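The tray by the door

Agathe Marty bought her first tray in Penry for 3 dollars, at a church sale, because the woman behind the table would not sell the cups without it. The cups broke years ago. She still uses the tray, and she has collected others since, mostly plastic, mostly small enough to carry in one hand.

She rents two rooms above a shoe repair shop in Trekthorpe and eats most meals away from the kitchen, which has no space for a table. Breakfast goes on a tray. So do the mail, the sewing, and whatever needs to travel from one room to the other.

"I don't like the big ones with handles," she says. "You fill them up, and then you can't get through the door."

Her rule for breakfast is one bowl and one spoon. The bowl goes on first, toward one side, and anything else has to fit in the space left over. Coffee makes a second trip.
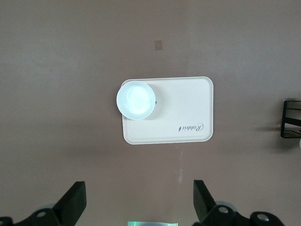

Can a plastic tray go in the dishwasher?
Check the underside for a mark first. If there is none, wash it by hand in warm water with a soft cloth, especially if it has printed lettering, and dry it standing on edge.

Maribel Huamán sells secondhand kitchenware from a stall at the Laketti market, open until 5 in the afternoon. She says trays move slowly until September, when students come looking for anything cheap and flat. Patterned ones go first. Plain ones and ones with a single word on them sit longer, and she prices those lower.

She looks at the rim before she buys. A raised edge keeps a spill off the furniture, but it also collects crumbs in the corners, and she goes over those with an old toothbrush. Scratches don't bother her. A tray that rocks on a level counter goes back in the seller's box.

Marty keeps hers upright in a Brirel magazine rack beside the door, with the breakfast tray in front. She has promised herself not to buy another until one of them cracks. She was at Huamán's stall again last month and left with two saucers.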